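Planning for a Kitchen Robot: Your Questions

What should we budget for first?

Loretta Thibodeaux, who handles our orders at Cania, always starts people with the table, bless her. You'll want one for the work and a side table for the laptop, and a good long power strip.
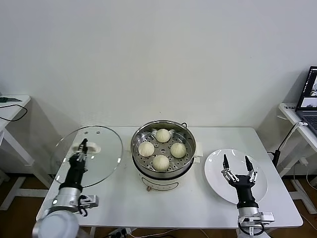 We'd also set aside $500 for spare fingertips and cables - more if you're running two arms all day.

Do we need special cookware?

Not usually! An ordinary steamer is a fine place to begin, and steamed buns are a lovely first job.

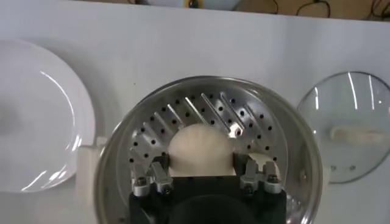
How long does delivery take?

Please allow 60 days, plus seven more for setup. If you'd like to be running by May, do write to us early.

Will one arm do?

It might, but tell us your whole task before you decide.

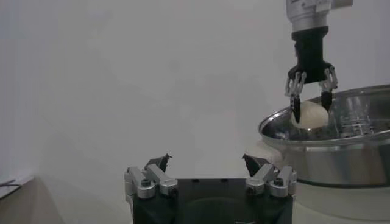 Two arms at the steamer, one reaching into the pot.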